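Vellar confirms separation from Amrani
27/05/2025

The singer Vellar and the film producer Amrani have separated after 10 years of marriage, according to a joint statement issued by their management company, Clusora.

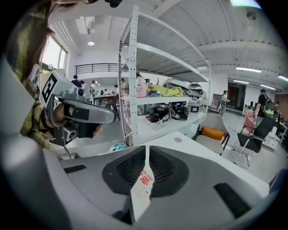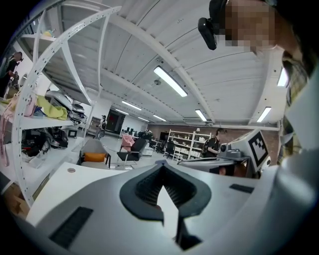
The statement said that the decision was mutual and that papers had been lodged with the family court. It asked that the couple's two children be left in peace and added that no further comment would be made on the terms of the divorce.

Clusora also confirmed that Vellar's summer tour will go ahead as planned. The tour opens in July and takes in 23 dates, ending with a charity evening for 900 guests. Tickets already bought remain valid, and no changes have been made to the running order or the supporting acts.

Danuvex, the production house which the couple set up together, will continue to trade under its present name. It employs 32 people. Amrani will stay on as head of film, while Vellar will give up day-to-day duties but keep a seat on the board. Two films now in production are not affected.

The couple married in a private ceremony and have rarely spoken in public about their home life. They were last seen together at a film premiere in the spring.

Press enquiries should be sent in writing to Clusora.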